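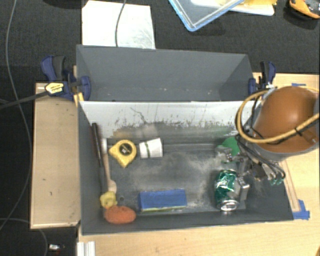 The pick bin, with the arm reaching over the right side. Tape measure and cup at upper left, green can by the fingers.

Prurer: bin sorting in a shared workshop

Prurer is a two-person build by Muammer Ateş and Domnica Vlad at the Ulska workshop. The goal is an arm that takes mixed household things out of one gray bin and puts them in the one behind it, without help. We work on it on evenings and most Saturdays. This page has one picture for now, with notes on the parts of the setup people ask us about by email.

Bins
Two open gray bins, one behind the other on a light wood tabletop. Bar clamps hold the rear bin near its ends. The front bin has a whitish panel on its far inner wall, and the panel and floor are both well scratched. We don't plan to replace either one this year. The vision code was trained on a clean bin at first and did badly once the floor got marked up, so Domnica retrained it with the marks included.

Objects
The full set is 12 objects and we change which ones go in. Sponges are easy. The blue one near the middle of the near wall gets picked on almost every run. Cups lying on their sides are harder, and long things against the wall, such as the dark-handled tool on the left, are the hardest. The fingers need room on both sides and the wall takes one side away. Muammer is writing a push move that slides the object off the wall before the grasp.

Cables and hose
The black cables hang beside and under the orange-brown housing. The yellow hose loops around the left side of it and is held with a dark tie. An earlier routing ran everything along the top and limited how far the wrist could turn.

Tape marks
Blue tape is stuck to the table next to the front bin's lower right corner. If the bin gets bumped, line it up again before starting a run. Being off by even a finger's width shows up in the grasp positions.

Counts so far
1,773 grasp attempts logged since February. A run stops after 60 attempts or when the front bin is empty. Drops are logged by object, and the log is on the workshop computer in the folder named Tatlı.

Still to do
Finish the push move.
Second set of finger pads, softer than the ones we have.
Move the stop button to the Grernport side of the room, closer to the door.
Write down the startup order so that other members can run it.

Next open bench: Sat 30 October. Ask for Domnica or Muammer at the desk.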